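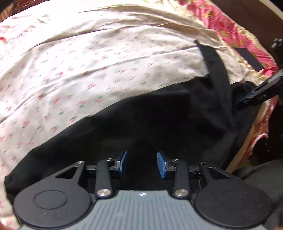
Where should a folding demonstration start and stop when two hands are recording?

Start when the first hand begins its approach to the cloth, and stop when both hands have released and cleared it. Everything below is argument over the details.

slipring
I've been cutting episodes that way for the Rerneo set. The set stands at 1269 episodes, all dark clothing on patterned bedding, two hand-held grippers per operator. The idle time at the front is trimmed to 12 frames. The tail is harder. Operators tend to regrasp after the last fold to straighten a hem, and I have been keeping that as part of the same episode. The policy then learns to hover over a finished fold looking for something to fix.

tolstack
Split the hem work out and label it as its own skill. We had the same hovering on the Dimitrov set and it went away once the tails were separate. Keep the frames, change the label.

slipring
Separate labels would mean a second annotation pass. I can script most of it from jaw width, but the script misses cases where one hand holds and the other smooths with closed jaws.
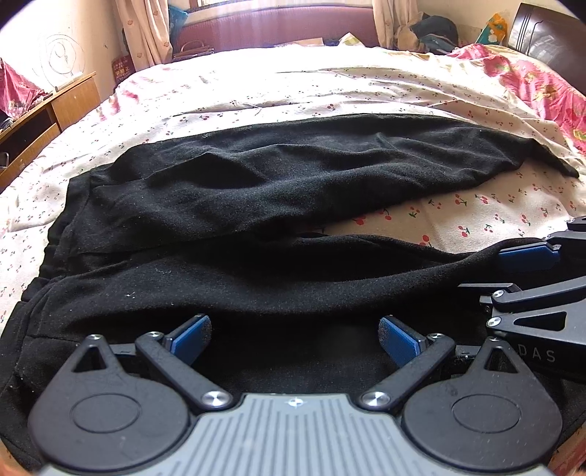 gantry_lag
Jaw width alone won't get you there. Use the relative velocity between the two grippers as well. When one is static and the other moves under a threshold, call it smoothing. I'd also question whether a second pass is worth it before you've measured the failure. How many of your rollouts hover?

slipring
Out of 200 rollouts, 94 touched the garment again after it was folded. I count that as measured.

tolstack
It's high enough to fix. What I would look at first is garment color. If every garment is black, the model has very little to separate a finished edge from a wrinkle.

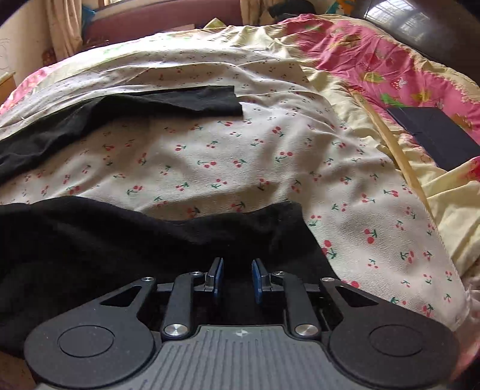 slipring
Color was fixed on purpose for the first round, so that sleeve and leg geometry would be the only thing varying. I accept that this makes depth cues weak inside the garment. The outline is less of a problem: a black cloth with a wavy upper edge on an off-white cherry print gives a clean boundary, and the blue pads are easy to pick out against both. My concern is with overlap, dark on dark, where a fold line is only a change in shading.

gantry_lag
Then fixed color is costing you the exact signal you need. Geometry variation doesn't help if the network can't see the layers. I would mix in mid-tone garments now, before you record more.

tolstack
Disagree on timing. Change the labels first and retrain on the same data. If you swap garments and labels together you won't know which one moved the number.

slipring
Agreed on the order. Labels first, same split, same seed. I'll run the velocity rule over the existing episodes and check a sample by hand on Tuesday.
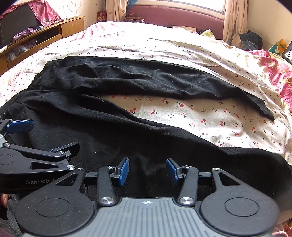 Sync is the other thing that has to be settled before the velocity rule means anything. The two grippers log on separate clocks, and I align them by a tap at the start of the session. Drift over a long session is small but it's the same order as the threshold gantry_lag is suggesting. I'll add a closing tap and interpolate between the two.

gantry_lag
Tap per episode if the operators will put up with it. Linear interpolation assumes the drift is linear, and ours on Grestico wasn't.

slipring
They won't. Every ten minutes is as far as I can push it.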